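# Changing the finger pads on a hand-held gripper

Use these steps for the Lunero hand-held grippers, left and right. The job covers taking off worn pads, cleaning the seats, fitting new pads and checking the grip before the pair goes back into use. The first version of these notes was written by Palesa Mabaso in June. The torque step and the log entry were added after we moved to the Clokoder pads.

## When to change pads

Change both pads on a gripper when any of these is true:

- The mesh pattern is worn smooth anywhere on the inner face.
- A pad lifts at the tip when you push it sideways with a thumbnail.
- The trigger log shows 1,000 closes since the last change.
- A smooth object slips during the grip check at the end of this page.

Inspect the pads at 500 closes even if nothing seems wrong. Always change pads as a set of two. A new pad facing an old one closes off center, and the recorded opening width will be wrong by a small amount that is hard to find later.

## What you need

- One set of pads, left and right (they are marked L and R on the back)
- 2 mm hex driver
- Small torque driver
- Lint-free wipes and isopropyl alcohol
- 400 grit paper
- A plastic pry tool
- Masking tape and a pen

Don't use a metal blade on the pads or the seats. The seats scratch easily and a scratch will hold dirt under the new pad.

## Remove the old pads

1. Stop any recording and switch the gripper off. Wait for the status light to go out.
2. Unplug the data cable at the gripper end.
3. Open the fingers fully and put a strip of tape across the trigger so it can't move.
4. Loosen the screw at the base of each pad. Take it out completely and put it on the tape roll or in a dish.
5. Slide the pry tool in from the tip and work toward the base. The pad should come away in one piece.
6. Write the date and gripper number on the old pads and put them in the Kourkoulas bin. Zinhle Buthelezi goes through them when she orders the next batch.

If a pad tears, peel off what is left with your fingers. Soften leftover adhesive with alcohol for a minute before you scrape.

## Clean the seats and fit the new pads

Wipe each seat with alcohol until the wipe comes away clean. If you can still feel a ridge, take it down with the 400 grit paper, dry, with light strokes along the length of the finger. Wipe again and let it air dry.

Peel the backing and set the base of the pad against the shoulder first, then lay it down toward the tip. Press along the full length for 3 minutes in total. Put the screws back in and tighten to the value printed on the pad bag. The Ellesau pads we used before took a higher setting, so don't go by memory.

Take the tape off the trigger and close the fingers by hand. The two mesh faces should meet evenly along their length. If they touch at the tips first, loosen both screws, push the pads back against the shoulder and tighten again.

## Check the view and the marker

Plug in the cable, switch on, and bring up the live picture from the gripper camera. Hold the gripper upright and look at the bottom center. Both pads should be in view and make a V that narrows toward the bottom. Have a second person hold the other gripper out to the side so that its marker faces the camera.
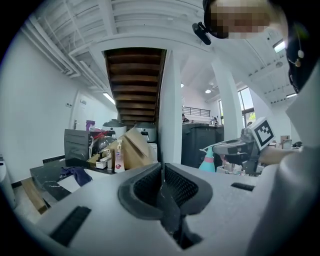

*Live view with the pads at the bottom and the second gripper's marker on the right.*

The black and white squares of the marker need to be sharp at the edges. Clean the lens and the marker plate with a dry wipe if they aren't. Don't use alcohol on the plate. It lifts the print.

Swap roles and do the same check with the other gripper, even if you only changed pads on one.

## Grip check

Pick up each of these, hold it for a slow count of ten, and put it down:

- An empty plastic bottle
- A folded dish towel
- A glass bowl, by the rim
- A wooden spoon, by the thin end of the handle

Tilt the gripper to both sides during the count. Any slip on the bowl means the pads need another wipe with alcohol. If it slips a second time, check the screws and then try a different set.

## Reset the counter

Open the maintenance page, choose the gripper number and set the close count to zero. Do this last. If you reset before the grip check and then have to fit another set, the log will show two changes and the first one has to be deleted by hand.

Enter the batch number from the pad bag in the notes field, along with your initials.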